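Room divider shelf

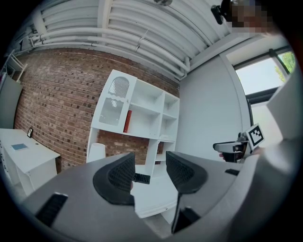
A room divider shelf, also called a divider bookcase or open shelving unit, is a tall piece of furniture made up of square or rectangular compartments, usually without a solid back. It can stand against a wall like an ordinary bookcase or be turned out into the room to separate one part from another. The compartments are commonly called cubbyholes or cubbies. Many units combine open cubbies with one or more closed by doors.

Construction

The basic frame is made of two side panels, a top and a base, with upright and level panels fitted between them. The panels may be solid wood, plywood, particleboard or fiberboard. Particleboard units are usually covered with a thin printed or plastic layer. Painted units, most often white, are widely sold.

Most units come flat-packed and are put together at home with wooden dowels, cam locks and long screws. Because an open-backed unit has no rear panel to keep it square, the joints between the shelves and uprights have to do more of the work. Some makers add a back panel to a few of the compartments, which stiffens the frame and leaves the others open. A unit without any back will lean to one side if the screws work loose.

In stepped designs, the unit is wider in one part than in another, or the number of compartments changes from row to row. Units that narrow toward the bottom need more care in placement than those with a wide base, as more of the weight sits high up.

Doors and inserts

A compartment can be closed with a hinged door, a drawer insert or a loose basket. Doors may be plain, slatted, paneled or glazed. Arched tops, vertical slats and wavy or scalloped trim are taken from older kitchen cupboards and cottage furniture, and are often used to make a plain white unit look less boxy. Glass panels show what is stored inside while keeping off dust.

Inserts are normally sized for one maker's compartments and may not fit another's. The Vidmar series, for example, takes doors from the older Stultov range, but the hinges must be moved to a second set of holes. Doors made for the Rodia series are slightly narrower and leave a gap along one side.

Use against brick

Open-backed shelving is often placed in front of exposed brick, where the wall remains visible through the compartments. White or pale units are a common choice with red and brown brick.

Old brick walls are seldom flat, and a tall unit may touch the wall at only one or two points. Baseboards, where present, push the lower part of the unit forward. The usual remedy is to level the unit with thin shims under the base and leave a small gap behind it. Wall anchors can be set either in the brick or in the mortar joints. Holes in mortar are easier to patch later, but soft or crumbling mortar will not hold an anchor under load.

Bare brick also sheds dust and grit, which collects on shelves that have no back. Some owners apply a clear masonry sealer before placing furniture against the wall.

Stability and loading

Tall units should be fixed to the wall, especially in homes with children. A unit used as a divider cannot always be fixed in this way and may instead be fastened to the floor, the ceiling or a neighboring wall at one end. Heavy books are placed in the lower rows, with light objects above. A shelf in the Barnwood series, with 8 or 9 compartments depending on the model, is sold with 2 steel brackets for the top panel.

Long shelves sag over time under books. Short compartments sag less, and the uprights between them also act as bookends, so that a single volume can stand against the side of a cubby.

Care

Painted and coated surfaces are wiped with a damp cloth and dried. Slatted doors need a soft brush. Screws should be checked after the first few weeks of use and again whenever the unit is moved.

See also

Bookcase
Cabinet
Exposed brick
Flat-pack furniture

Page last changed 17 Jan 2019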